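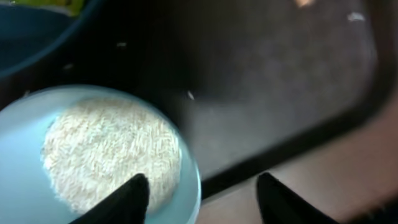
Re: [pantry-list] Rinsing rice, and how much to keep on hand

From: Refugio Ponce
Date: 2020-04-11

Hi Yuxi, hi all,

Yuxi Yu wrote:

> I have finally joined the ranks of people who own a big bag of rice.
> Two questions for the group. First, do you all really rinse it? My
> mother did, my roommate says it's a waste of water, and the bag says
> nothing at all. Second, when I do rinse it I lose what feels like a
> whole serving down the drain. I've tried a colander (holes too big)
> and tipping it out against my hand (rice up my sleeve). What does
> everybody use? Long grain, if that matters.
>
> Also, is anybody still getting deliveries from Florkura? Mine has been
> "preparing" for ages.
>
> Yuxi

Yes, I rinse, every time, and I will keep rinsing until somebody comes and takes my bowl away. With long grain I think it matters quite a bit if you like the grains to stay apart. If you're making pudding or soup, skip it, the starch is doing you a favor.

My routine, for what it's worth. I measure the dry rice straight into a shallow bowl with a wide rim, one like the light blue one at the top of this message. I used to use a deep mixing bowl and I went back to shallow because I can get my whole hand in flat and swish without everything climbing the sides. Cold water to just over the top of the heap, swish with my fingers five or six times, let it settle while I count to ten, then pour off slowly over the rim. Repeat. The first water looks like milk, the second looks like weak lemonade, and by the fourth I can see the rice through it and I stop. I don't chase perfectly clear water. I tried that once and it took forever and the rice tasted the same!

About the grains you lose: pour before you think you need to, and quit before you think you should. Leave a little cloudy water behind in the bowl each time. It's the last spoonful of water that drags the rice out with it, so I just don't pour that one until the final round, and then I tip the whole bowl into a fine mesh strainer and let it drip while I get the pot out. You will still get a few strays in the sink. I always do. I pick them up with a damp paper towel before I run the tap, since they swell up in the trap and my drain is slow enough already (long story, involving Stijn Koster and a pound of lentils, ask him).

Muchen Zheng told me off-list that she does the whole thing in the rice cooker insert, and I know plenty of people do, but I scratched the coating on mine that way and now I'm superstitious about it. Muchen, feel free to jump in and defend yourself.

After draining I let it sit ten minutes or so if I have the patience. Then for long grain on the stove I go a bit short on water compared with what the bag says, because there's already some clinging to the rice. Lid on, lowest flame, don't peek. When it's done I leave the lid on and the heat off for another ten. Haoran Meng puts a folded dish towel under the lid at that point and swears by it. I have tried it twice and liked it both times — I just never remember where I put the towel.

As for how much to keep, I'm probably the wrong person to ask. I cook rice four nights a week and I still have some left from the fall. I keep mine in two big jars with tight lids and the rest of the bag folded down inside a plastic bin. White rice keeps fine for ages if it's dry and sealed. Brown is another matter, it goes off, so buy that in small bags. I write the month on a bit of masking tape so the old jar gets used first. The one that says May is going to be empty soon and I'm a little proud of that.

Florkura: mine said "preparing" for nine days and then showed up without warning, minus the flour and with a bag of split peas I never ordered. So don't cancel yet. I have 48 ounces of split peas if anyone within walking distance wants some. I can leave them on the porch in a paper bag with your name on it.

One more thing, Yuxi, on the wasted water. I pour the first rinse into an old pitcher and it goes on the porch tomatoes when it's cool enough out there to stand around watering. No idea if it helps them. They haven't complained.

Does anyone have a good use for the scorched layer at the bottom of the pot? I got a beautiful one last night and ate it standing up with salt, but I feel like there must be something better.

Refugio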